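Wurnar Cleaning Paste for Plates, Bowls and Plastic Kitchen Things

Maker: Greriveo, Restberg
Sold by: Ehlers Household Goods
Contents: one tub with screw lid, one sponge
Available as: single tub or pack of 2
Smell: light lemon, or without smell
Availability: in stock

Wurnar is a white paste for removing stains that normal dish soap leaves behind. It is made by Greriveo in Restberg, and we have it in our shop since 2005. The recipe was changed one time in these years, when the maker took out the coloring. Customers who remember the old yellow paste sometimes ask if the white one is weaker. We have used both in our own kitchen and did not find a difference on tea stains. On grease the white one is a little slower.

The paste contains very fine chalk, soap from plant oil, water and a small amount of citric acid. There is no sand in it. It feels almost smooth between the fingers, and when it dries at the edge of the tub you can stir it again with a few drops of warm water.

What it is good for

Tea and coffee marks in cups. Gray lines from knives and forks on glazed plates. Orange color from tomato sauce in plastic boxes, if it is not too old. Colanders, where the dirt sits around the holes. Sinks of steel or ceramic, and the outside of enamel pots.

What it is not good for

Please do not use it on non-stick pans, on gold or silver rims, on painted decoration without glaze, or on natural stone. Clear plastic can become dull when you rub it hard. Try first on the bottom side, let it dry, and look at it in daylight. 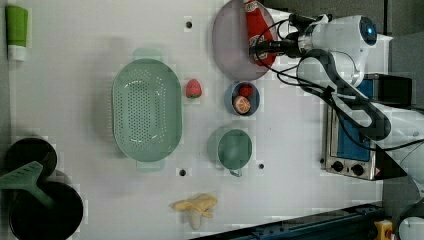
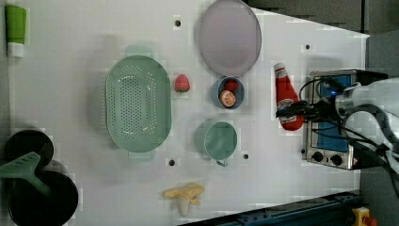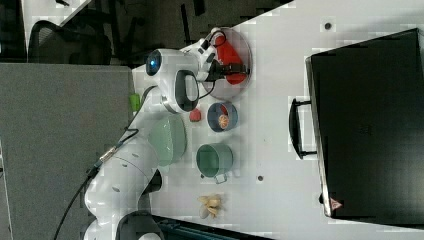 Kitchen things on a white tabletop.

How to use

Wet the sponge and press it out well. Take a small amount of paste, not more than the size of a hazelnut, and rub in circles with light pressure. For cups, put the paste on the stain and wait 10 minutes before rubbing. Rinse with warm water until the surface does not feel slippery anymore. A white film after drying means that some chalk is left, so rinse again and wipe with a soft cloth.

For a colander we recommend an old toothbrush in place of the sponge. Work from the inside to the outside, then turn it over and rinse from the back.

Plastic boxes with orange color need more patience. Rub the paste in, close the box and leave it overnight. In the morning a part of the color is usually gone. After that, putting the box near a sunny window helps more than a second round of paste.

Storing

Keep the tub closed and away from frost. A tub which was frozen becomes grainy and can scratch, so it should be used only for the sink. The opened tub stays good for 9 months. Do not put food in the empty tub, also not after washing.

About the sponge

The sponge in the box is a simple one with one soft side and one medium side. For plates with color glaze take the soft side. It can be washed with towels, but please without fabric softener. Replacement sponges are sold separately, and other sponges of medium hardness work as well.

Delivery and returns

We ship from our storage in Restberg. The lid has a paper seal, and closed tubs can be returned if the seal is not broken. If a tub arrives with a cracked lid, please write to us with the order number and we send a new lid without cost. The paste inside can still be used.

During the winter we pack the tubs in extra cardboard against the cold. This makes the package larger, so it may not fit in a small mailbox.

Related articles from Greriveo: Wurnar Sink Brush, Wurnar Sponge Refill, Wurnar Paste for Enamel (only until May).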